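Tutomo simulated collection kit: a month with two arms and a small black block

Reviewed by Ferdinand Aebischer

Scope

Tutomo is a desktop package for recording demonstrations in simulation. An operator drives a two-armed robot model through a task, the package logs the joint states, the gripper commands and the rendered views, and the result is handed to a policy trainer. I used it through January at Elthorpe, on one workstation, with two other operators: Dzintra Sproģis and Reto Pichler. We trained nothing inside Tutomo itself. This review covers the recording side only.

Installation

The installer is a single archive. It unpacks, checks the graphics driver and asks for a licence key. The asset library is a separate download and should be started the evening before. On our machine the first launch failed because the asset path contained a space. The error message named the wrong folder. Once the path was changed there were no further faults of this sort.

Recording

Control is by a pair of hand trackers or by keyboard. The keyboard is adequate for moving a gripper to a start pose and for very little else. With trackers, a new operator was producing usable episodes by the second session. Clutching (letting go of the model to reset the hands) is on a foot pedal, and the pedal can be remapped.

We logged 3,689 episodes. Of these, 947 were discarded at review, mostly for pauses longer than our limit or for a grasp that was repeated too many times. Tutomo has a field for the reason for rejection but does not let you search on it. Reto wrote a short script to do that, and it now runs after every session.

Episodes are saved when the operator presses the end key. If the program closes before then, the episode is lost. This happened to us twice, both times with the render queue full. An autosave would be the obvious remedy, and the vendor's support desk has it on a list.

Room variation

The generator changes surfaces, fittings and furniture positions between batches. We ran it in batches of 200 episodes. The surface textures are plain but varied enough for our purpose. Colour can be pinned, sampled from a list or left free. Left free, it sometimes gives a table and a wall of nearly the same shade, and I would advise a list.

Furniture placement is weaker. The generator checks that objects do not overlap, but it makes no check that the arms can reach them. We had to throw out a complete batch on the Tuesday of the second week for that reason. A reach test was written by Meinrad Hollenstein in an afternoon and should have been in the package from the start.

Views

Each episode can be stored with a view low behind a gripper and with wider views over the torso. All are written at the same rate and share one clock. In our tests the time stamps agreed across views to within a single step, and no correction was needed before training.

The gripper view is the one I would keep if storage were short. Both fingers stay in it, and the opening between them can be read directly. The torso views carry more of the room and are better for checking which arm is where. Their fault is that the torso itself takes up a good deal of the picture, and a low object close to it is partly hidden. Raising the viewpoint helps. The setting is in the robot file and not in the view menu, where one would look for it.
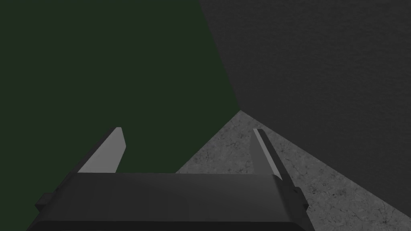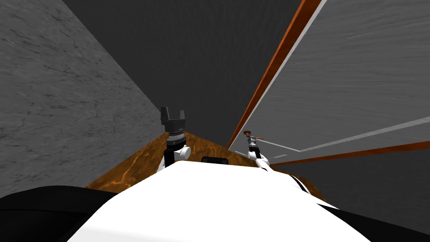
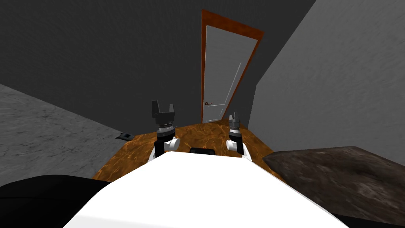 Open, empty gripper in the first; both arms in the second and third, with the black object between them.

Export

Export is to the vendor's own format or to plain arrays with a separate index. Use the arrays. The vendor format is smaller but needs its own reader, and the reader was 21 times slower than ours on the same episodes. Units are metres and radians throughout. Gripper opening is stored as a fraction, with one meaning fully open; the manual says the reverse.

Compared with Oberholzer

We used the Oberholzer recorder for the previous project. Its editor is better, and trimming the start and end of an episode takes a few seconds. It handles one arm at a time, though, and the two logs have to be joined afterwards. For two-armed tasks Tutomo saves that work. For a single arm I see no reason to change.

Verdict

Recommended for two-armed work, with the reach test added and the rejection script in place. Sites without someone able to write both should wait for the next release. Our settings file is available from Benedikt Leitner on request; it assumes the array export and a remapped pedal.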